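Pre-run software checklist, Trokel arm cell
Filled in by Valdemar Bisgaard, comments read by Oğuzhan Taşdemir

Please go through these in order, even on the mornings when the cell was fine the night before. I have left my comments in because the next person usually wants to know what I was grumbling over.

1. Controller starts with speed limit at 33 percent — OK
Comment: The Yaman update in December put this back to full speed on every restart. It now reads from the saved profile, and I restarted it twice to be sure.

2. Software stop reaches the joint controller — OK
Comment: Tested from the operator screen and from the command line. Please do both, they go through different code! The hard-wired button has its own sheet.

3. Wrist camera stream live, no dropped images — OK with remark
Comment: One short stutter while the logger was opening a new file. It recovered by itself, and I have written it up for Oğuzhan.

4. Hand-eye calibration loaded and the right one — OK
Comment: There are still two files with nearly the same name in the Pratwood folder. The loader picks the newer one, so do look at the name it prints.

5. Gripper fingers masked out of the collision map — OK
Comment: With the fingers closed they take up a fair bit of the wrist view, and the old mask was drawn for the narrower pair. I redrew it with a little margin and the planner has stopped seeing its own fingertips as something to avoid.

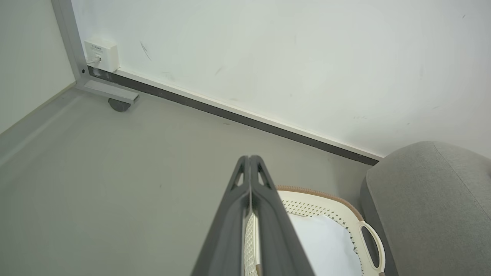
What should the planner do if the camera stream stops in the middle of a move?
It should slow to a controlled stop, hold position, and wait for someone to press resume. It must never carry on with the last map it had.

6. Planner timeout set to 15 seconds — FAILED, then OK
Comment: Found it at 67, left over from somebody's long test (mine, I am afraid). Changed it back and saved the profile.

7. Dry run of 10 planned paths in Arna, gripper closed — OK
Comment: All of them finished without a warning. One took a rather scenic route past the elbow limit, perfectly legal but not pretty, so I kept the log.

8. Logs written to the shared drive — OK
Comment: Check the free space while you are there.

Still open: item 3, the stutter. Oğuzhan would like the logger moved to its own process before we raise the speed limit, and I agree with him.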